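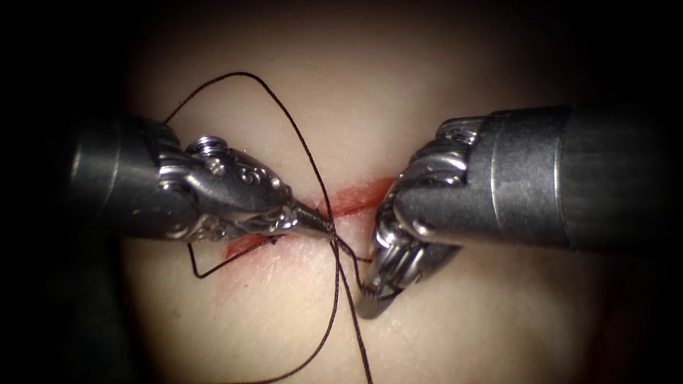 Stitching practice at the Skemer room: a small gallery

We've been meaning to put up a page like this ever since the open afternoon in February, when so many of you stopped to ask what goes on with the little pale pads and the thread, and went home with only half an answer because the tea had arrived. So I've gone back through the pictures (all 2,748 of them, which took rather more evenings than I'd promised at home!) and pulled out a pair that I think show the work nicely.

The thing being practised is suturing, which is the proper word for stitching a wound closed, and in our room it's done on a tissue pad with a cut in it. You learn the needle first and the thread second, or so Sun-ja Shin always taught us, although I have to say it was the thread that gave me trouble for the longest time. It catches, it curls round on itself, and it has a way of lying exactly where you'd like to put the next stitch.

The picture at the top of the page is one for the thread people. It's a single dark strand, looping and trailing between the two instruments over the thin red line of the cut, and I could look at it for ages. Tamás Balogh picked it out straight away and wanted it printed large for the corridor, so do look up next time you're passing the coat hooks.

The next is all about the needle, and it's the one Marisol Okafor likes to use when she's talking to beginners about how to hold it. The curve of a suture needle is there to be followed: you turn it through the tissue along its own arc, and if you push it straight it drags and makes a bigger hole than you wanted. Marisol has a lovely slow way of explaining this with a bent teaspoon, and I'm sorry we haven't got a picture of that as well.
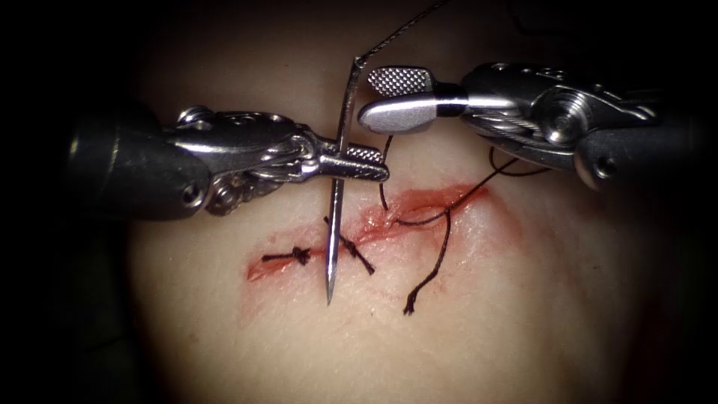 The curved needle gripped in the jaws over the reddened cut, its point resting on the pad and the dark thread leading away from the top.

I'm particularly fond of the fine criss-cross pattern on the gripping surfaces, which I'd never properly noticed until I saw it at this size. Loredana Cirillo tells me she'd spotted it years ago, and I quite believe her.

If you'd like a print of either one, leave a note in the Skemer room with your name and the size you want, and I'll add you to the next batch.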